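To: Brennan Stitchers list
From: Miroslava Boiko
Subject: Re: Memorial panels, backing and deadline

Nelu Stoica wrote:

> I have finished the lettering on my panel but I am not sure
> what we agreed about the backing. Is it calico or the heavier
> cotton? Also, do we hem before handing in, or leave the edges
> raw? I would like to get it done before April if I can.

Nelu, it's calico. We tried the heavier cotton on the first two panels and it pulled at the corners once they were joined. Please leave the edges raw with at least 2 inches all around the stitching. Petrică is doing all the joining on his machine and he wants the extra to work with.

For everyone else, the list of names is now final at 193. Mircea went through the parish book again and found two spellings that didn't match the stone. We are going with the stone. If you have the name Tanutow on your panel, check that it ends in a w. The early pattern sheet had it with a v. 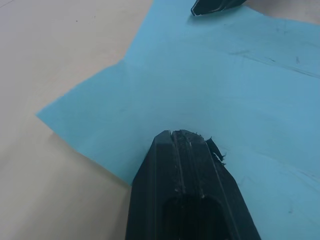
Close view, black finger with scuffs near the tip.

Thread: please use the stranded cotton from the group box and not your own, even if the number is the same. The dye lots differ and it shows on the gray. There are some 5 skeins of the dark red left, so take one only if your panel has poppies. Brarix can send more but they want three weeks.

Wash the calico before you cut it. Warm water, no softener, and iron it while it's still damp. Two panels have come back puckered and will need to be unpicked from the backing. I have written to the people concerned.

The hall at Pundero will take the finished hanging for the whole of April. They have offered us the long wall by the stairs. It gets sun in the afternoon, and I have asked if we can have a blind.

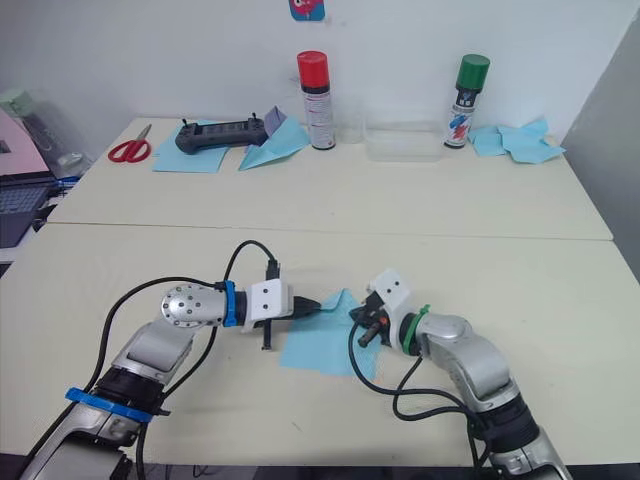 Ionuț Buzatu wrote back to me that he would sooner see it on the short wall, even if it means hanging the panels in 3 rows, as the red faded badly on the last piece we put in that much light. I think he has a point. Please send me your views by Friday so I can give the hall an answer.

Panels can be left with me any evening after six. Pin your name to the back on paper, no ink on the cloth.

Miroslava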